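Notebook, Bakke bench
07/10/2020
Pigment drift in the Riltus gray

Third round on the gray casting resin. The last two batches cured darker than the reference chip, and Trollel wants an answer before they reorder. Weighed out on the small scale this time, the big one wanders at the low end.

Mix A: resin 355 g, hardener per the sheet, pigment paste 1.2 g. Stirred four minutes by hand, scraped the cup, stirred two more. Let it stand until the bubbles came up, then poured into the two shallow trays. Room was 21 C at the start and 23 C by lunch. I should have logged humidity and forgot.

Mix B is the same except the paste went into the hardener first. Gus Iwasaki's idea. He thinks the paste clumps when it hits the resin cold and we end up reading the clumps as a darker shade.

Gray and blue look very different on a pale speckled ground than they do on white, so chips get compared on plain white card only from now on.

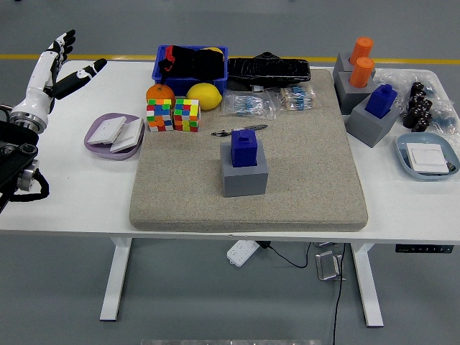 Readings after demold

A came out darker than reference again, same as the last two batches. B is closer, and more even from edge to edge. Under the loupe A has specks near the bottom face. B has a few, much smaller. One tray of A also has a soft corner, which I put down to poor scraping on my part. Left that corner out of the readings.

Sanded one chip from each to 3,000 grit and read them again. The gap between A and B shrank but did not close. So part of it is surface and part of it is in the material. Trygve Engebretsen says the Droreo line saw the same thing in September with a different paste, and they fixed it by warming the resin to 30 C before mixing. He is looking for the sheet.

Checked the lot numbers while waiting. Both dark batches came out of drum 3,258. Today's A and B did too, so I can't separate the drum from the mixing order yet. Need a cup from a fresh drum.
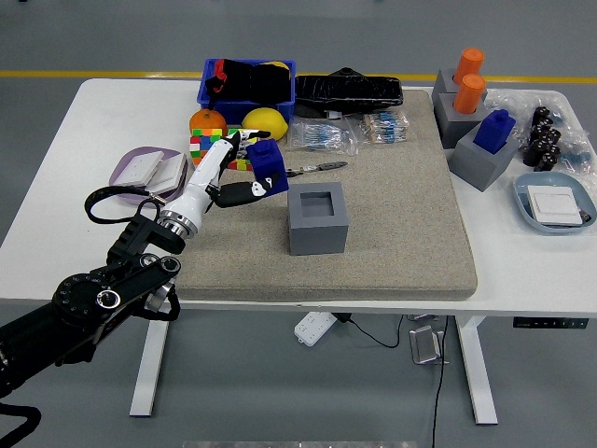 Shore D on A was 78 and on B was 79, no real difference. Cure time doesn't seem to matter for shade either. I pulled one B chip early and it matched the others by the next morning's check on the previous round, so I'm not going to spend more trays on that.

To do:
Mix C, fresh drum, paste into hardener.
Mix D, fresh drum, paste into resin.
Warm a cup to 30 C if Trygve finds the sheet.
Order white card, we have one pack left.
Write down humidity.

Paste jar is at 56 g. Enough for C and D and a few repeats. Gus has the loupe.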